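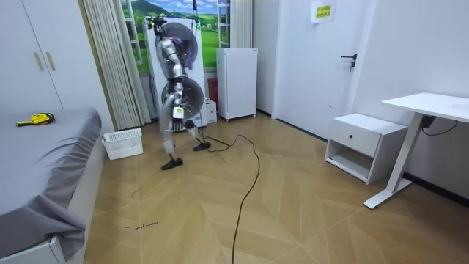

Jovance mini fridge, white, freestanding: review after two summers

I bought the Jovance for the spare room, which doubles as my office and, from May to September, as somewhere for my mother-in-law to stay. She likes cold water at night and doesn't like the stairs. The old arrangement was a cool box with ice packs, which leaked on the floor. A small fridge seemed the sensible answer, and after reading a lot of reviews that had plainly been written on the day of delivery, I decided to wait before writing mine.

The one I chose has a plain white door, no glass, no lights and no logo you'd notice from across the room. It stands on small feet. There was a retro version in mint green for a bit more money, and Gerardo wanted that one, but it had a chrome handle that stuck out and I knew I would catch my hip on it.

Delivery and setting up

It came on a Saturday in a box that one person can lift but shouldn't carry upstairs alone. The packaging was mostly cardboard with a foam base. The leaflet says to stand the fridge upright for several hours before switching on, and I left it overnight. The two front feet screw in and out for levelling. Ours needed a couple of turns on the left one as the floor dips towards the window. Do this before you load it, as the feet are stiff and you need to tip the whole thing back to reach them.

The door can be hung from either side. Swapping it over took me most of an evening. The diagrams are small and the step where you move the lower hinge pin is shown from underneath, so it looks back to front if you are working with the fridge standing up. Lay it on its back on a blanket, follow the drawings from there and it makes sense. You then have to wait all over again before you plug it in, so decide which way you want the door first.

Size and what fits

The height was what mattered to me, because the shelf in the alcove is fixed at 865 mm and I had wanted the option of putting the fridge underneath. It does go, but with too little room at the top for my liking, and the leaflet asks for a gap at the back and sides as well. I ended up standing it against the open wall instead. I would measure with the gaps included, especially if you are thinking of building it in.

Inside there are two wire shelves, a shallow salad drawer and a door with a bottle rack. The rack takes a tall carton of milk and a bottle of wine, or two large bottles of water, but the bigger squash bottles need to lie down on a shelf. The salad drawer is too shallow for a lettuce. I keep eye drops, butter and cheese in it. There is an ice compartment at the top with a flap. It holds one ice cube tray flat, and the cubes take until the next day to go properly hard. I wouldn't store frozen food in it.

Temperature

The dial runs from 1 to 5 and isn't marked in degrees. I put a fridge thermometer on the middle shelf for the first fortnight. On 2 it held steady at just under five degrees in spring. In the hot spell in the first summer I had to turn it up to 4, and it ran nearly all the time. At that setting anything pushed against the back wall froze, including half a cucumber and a pot of yoghurt. Keep soft things to the front.

Noise

This is what I most wanted to know before buying, and it was what the reviews were vaguest about. The maker gives 38 dB. I have no means of checking that. With the compressor off it is silent. When it comes on there is a click and then a low hum, and it goes off again with a slight shudder that used to make the bottles touch. Putting a folded cloth in the door rack stopped the bottles.

My mother-in-law, Rosalba, sleeps through it. My friend Aarti Negi stayed for a long weekend and ended up turning it off at the wall, and I found out when the milk went. If you are a light sleeper I would not put one in a bedroom, or at least not near the head of the bed. Ours is well across the room from it and I still notice the click if I'm awake.

Defrosting

It's manual. Frost builds up round the ice compartment and after a couple of months the flap won't shut. I switch off in the morning, put a towel on the bottom shelf and a roasting tin under the compartment, and it's clear by mid-afternoon. There is no drain outlet at the back, whatever the leaflet for the larger model says (they seem to have used some of the same pages). I got more than 500 ml out of it the first time, so don't rely on the little drip tray supplied.

Cleaning and wear

The outside wipes down well with washing-up liquid and hasn't yellowed, though it gets the sun for part of the day. The door seal collects crumbs in the lower fold. I use an old toothbrush. One of the shelf clips cracked in the second winter. I emailed Jovance and a new pair arrived in just over a week without charge, although I had to send a photograph of the serial plate, and that is on the back, low down, behind the pipework.

The top is flat and will take a kettle tray, but it gets slightly warm at the rear in summer. I keep nothing on it now apart from a mat.

Compared with the Plarkeck

My neighbour Mirela Marinho has the Plarkeck of much the same size in her garden room, and we have compared them. Hers is quieter and has an interior light, which mine lacks. It also has glass shelves, so spills stay on one level. Against that, the door on hers only opens one way, the ice compartment is missing altogether and it cost a good deal more. Hers also has a curved top, so you can't stand anything on it. If I were buying for a bedroom I would pay the extra for the Plarkeck. For an office or a room that's used now and then, I wouldn't.

Good points: plain looks, reversible door, holds its temperature in normal weather, spare parts sent promptly.

Bad points: audible click, no light, useless salad drawer, freezes things at the back when turned up, leaflet.

Four stars out of five. I've taken one off for the noise and would have taken another half if the site allowed it for the hinge instructions. It has been switched on for most of two years apart from defrosting and Aarti's visit, and the only repair has been the shelf clip.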